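Re: [bench-practice] Draft wording for "placement marks", section 2

Hi all,

Catching up on this from the Jesport end, sorry for the slow answer. I've been meaning to send these along anyway, they're from our cutlery bench and they bear on the marks question:

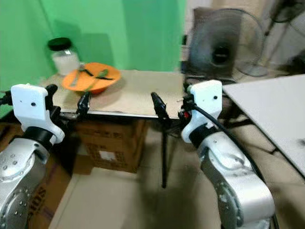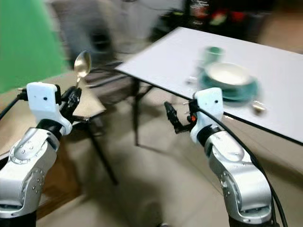
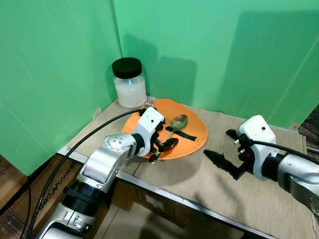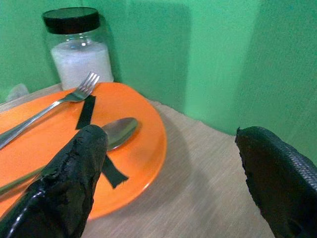 Jesport cutlery bench; black tape on the orange plate in the last one.

Somebody at Bittencourt wrote back in October:

> I'd drop placement marks from the draft completely. If the
> arm needs a strip of tape to know where the spoon goes, we
> are measuring the tape. Drendon never used them and their
> logs read fine. Also please can we settle whether dishes
> may change in the middle of a series? Page 41 says no, the
> checklist says "if noted".

OK so on the tape, I half agree! If the marks are in view of the wrist camera they're part of the task, and the write-up should say so. But I'd hate to lose them. We do over 300 resets in a series and without something on the plate my spoon drifts (I get lazy, and the fork gets lazy with me). What I'd like is wording along these lines:

"Marks may be used. State their color and where they are, and keep them the same for the whole series."

Short enough that people might read it.

On dishes, I'd go with the checklist. Swapping a bowl for a plate is fine by me if it starts a new series number. What bugs me is the quiet swap, where you open the folder later and have no clue which dish goes with which run. Broreck's sheet has a line for this and it takes two seconds to fill in, so could we borrow theirs?

One more thing while I'm here: the draft says to keep hands away from the table "during motion". Can we make that "while the arms are powered"? A parked arm can still move, and new people take "motion" very literally.

I can type up both changes before the next call if there are no howls. What do the rest of you do about jars and other stuff standing near the plate, do you log it or just leave it alone?

Cheers from the Jesport bench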